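Can a machine make my lunch yet?

I spent 16 years in a commercial kitchen supply business before I moved over to writing, and the question I got most from customers never changed. When will there be a machine that does this for me? They meant the prep table. They had dishwashers, slicers and mixers already. They wanted something that would stand at the counter and put food together.

I get the same question from relatives now, except that they mean laundry and dinner. So I've been keeping notes on it, and this post is those notes cleaned up a little.

My starting point is a sandwich. It is a good chore to judge by. Almost any adult can do it, a ten-year-old can do it, and it takes no strength. It has a small number of steps and you can tell at a glance if the result is right. It also involves soft things that tear, wet things that slip and thin things that stick to each other, and those are the ones machines have had trouble with for as long as I have been paying attention.

The way it is usually set up for a robot arm is familiar to anyone who has worked a line. Bread in one place, meat in another, greens in a tub at the back, a clear spot in the middle to build on. The difference is in how strictly things are kept in their places. A line cook will reach over a pile of napkins and find the lettuce anyway. An arm does much better when the table is divided up for it.

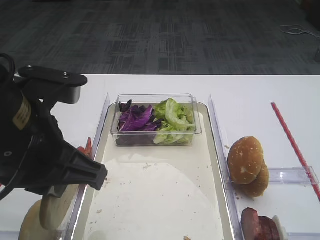

So is a robot arm at home worth buying today for kitchen work? For most households it isn't, because the arms that handle food reasonably well still need a prepared table and a person close by, and that person could have made the meal.

I know people want a more cheerful answer. I would like one too. But look at what you would be paying for. Domenica Pichler runs a small lunch counter in Trovovbridge and has thought about this longer than I have. She worked it out on paper in October. Her counter sold 453 sandwiches in the week she used, and she timed her own staff on them. The building part was the short part. Most of the time went to slicing tomatoes, refilling tubs, wiping down, talking to customers and fixing orders that came out wrong. An arm that only builds would take over the part that was already quick.

She also pointed out something I had missed. Her people change what they do all day without being told. If the rolls are a bit stale they toast them. If the lettuce is limp they pick through it. None of that is written down anywhere in her shop, and she would have to write all of it down for a machine, or else show it over and over.

Showing it is how a lot of this is done now. In the older way, a programmer typed in every position. That works fine when the part is a steel bracket that arrives in the same spot each time. I visited Mandberg years ago, where they packed hinges, and the arm there had been doing the same motion since before the floor manager was hired. It did it well. Put a hamburger bun in front of that arm and it would have closed on it as if it were a hinge.

With the newer way, a person does the job through the machine many times and the software learns from those runs. It copes better with a bun that has rolled a little to one side. It still has a hard time with things it has seen only a few times. 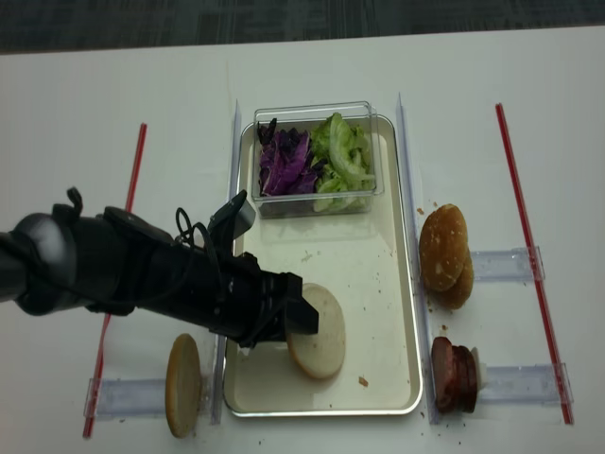

Picking up bread is the part I find most interesting. You need enough grip to hold it and not enough to leave a dent. People do this by feel and never think about it. Many grippers have no feel at all, only a motor and a limit on how hard it will squeeze. You can set that limit low, and then the bun is fine and the meat slides out. Shredded greens are worse. A hand can take a pinch, look at it, and shake some off. A two-fingered gripper takes whatever it gets, and some of that ends up on the counter.

On the shop floor the picture is better, and I think people who only follow the home robot news don't hear that enough. Irkomach has arms loading trays in its parts room, and the crew there treats them like any other equipment. They have a checklist of 2 pages and a red button, and the night shift starts at 10 p.m. with one person watching the row. The parts are hard and dry, and they come in the same bins. Those are good conditions.

Laundry sits somewhere in between. Folding a towel has gotten fairly good. Finding the towel in a heap, turning a sock right side out and noticing that a shirt is still damp at the collar are separate problems, and I haven't met anyone who has a machine doing all three at home.

I put 2147 dollars aside last year thinking I might buy a small arm and try some of this myself. So far I have spent it on a new refrigerator. If I do get one, I'll start with unloading the silverware basket, and I'll post how it goes, including the forks on the floor.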